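Residency Diary, Odemach Studios
April, entry 11
Kept by Woo-jin Yoo, resident producer

The morning session opened at 8:40 with a review of the rough mixes from the previous evening. Three of the songs were judged ready for outside listeners. The fourth, which carries the working title "Breathnach Road," was returned to the list for further attention, as the second verse still loses its pulse when the bass drops out. I have asked for the bass part to be recorded again from the top and have noted the tempo on the session sheet so that the change can be made without my being present.

The singer arrived at 9:15 and warmed up for 20 minutes. Her voice was lower than in the earlier takes, and it was agreed that the chorus of "Breathnach Road" should be moved down a half step. I had resisted this change in the previous entry. On hearing it today I withdrew my objection. The higher key had been chosen for a guest vocalist who is no longer part of the record, and it should have been reviewed when that arrangement ended.

By midday the residency office had forwarded the first report from Stodelo, the distributor handling our lead single. The single has been played 3,003 times since release. The office regards this as a fair start for a performer without a prior catalog, and I have recorded it here in the same spirit. Of those plays, 898 came through one listener-made playlist, whose owner has no connection to the studio. I have written to the owner to express our thanks and did not ask for anything further.

The rest of the report dealt with payment. The amount due is small and will be held until it passes the distributor's minimum. I explained this to the singer over lunch. She had expected a first payment this month and was disappointed, though she took the news well. I have since placed a request with the office that new residents be given the payment terms in writing during their first week. In my own early years I signed two agreements without reading the section on minimums, and I would prefer that those in my charge have a better beginning.

A longer conversation followed on the matter of the video. The label, Cillness, would like a performance filmed in the live room, with the full band and one continuous take. The singer would like a story with actors. Both positions were set out calmly. My own view is that the song is plain enough to stand on a performance alone, and that the money saved should go toward the remaining mixes. I did not press the point. A decision is to be reached before the end of the residency, and the label has agreed to wait for it.
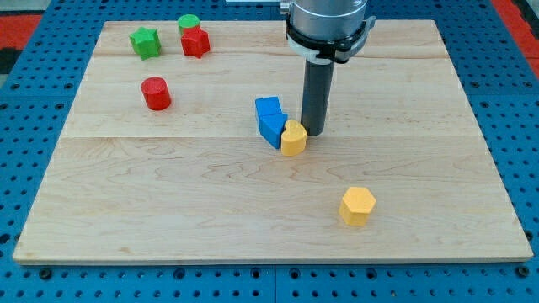 Who owns the recordings made during a residency at the studio?

The performer owns the master recordings in full. The studio receives a fixed share of income from those recordings for a limited term, as written in the residency agreement, and that share ends when the term ends. Songwriting is handled apart from this, and the studio claims no part of it unless a staff writer is credited on the song.

I have copied the wording above into this diary because the matter was raised again this afternoon by the drummer, who had been told something different at another studio. He was engaged as a session player and paid per day, and his agreement does not include a share of the masters. He does, however, have a fair claim to a writing credit on the third song. The pattern he brought in on the first day changed the shape of the whole verse, and the melody was rewritten to suit it. The singer raised this herself before I did. A split sheet was filled in and signed by both of them at 3:30, and one copy has gone to the office.

The afternoon recording was uneven. The piano in the live room had drifted since its last tuning, and the upper notes could not be used against the guitars. We moved to the smaller upright, which has a duller tone and a pedal that can be heard on quiet passages. After several attempts the pedal was left alone and the part was played without it. I preferred the result. The tuner has been called for the grand and is expected before the next full band session.

Vocals for the third song were completed in five takes. The second take was the strongest and will form the base of the final version, with the last line borrowed from the fourth. I have asked the engineer to leave the breath before the bridge in place. It had been removed in the rough mix as a matter of habit, and the line sounded hurried without it.

At 6:00 the band was released and I remained with the engineer to sort the day's files. Two sessions had been saved under the same name, which cost us the better part of an hour. The naming rule posted in the control room has been in force since the studio opened and I must accept that I was the one who did not follow it. All files from today now carry the song title, the take number and the initials of the engineer. A second copy has been placed on the backup drive.

A message came in during this work from a promoter who wishes to book the singer as an opening act on a short run of dates. The fee offered would cover travel and little else. She asked for my advice by phone in the evening. I told her that the rooms are of a good size for her and that the headline act draws listeners who are likely to enjoy her songs, but that she should ask for lodging to be included and for the right to sell her own shirts and records at the door. She intends to answer in the morning after speaking with her sister, who has helped her with such matters in the past.

I ended the day by listening to the four songs in order, at low volume, in the lounge. The order is not yet right. "Breathnach Road" has been placed last - a decision made when it was the loudest of the set - and with the lower key it now has a different character. It may serve better as the second song, leaving the piano piece to close. I have written both orders on the board in the control room and will ask the band for their opinion before offering mine.

Items carried to the next entry:

Bass part for "Breathnach Road," full retake at the new key.
Reply from the promoter regarding lodging and sales.
Label's view of the single-take video and its cost.
Piano tuning, to be confirmed with the office.
Written payment terms for new residents.

Control room locked at 9:50. Keys returned to the front desk.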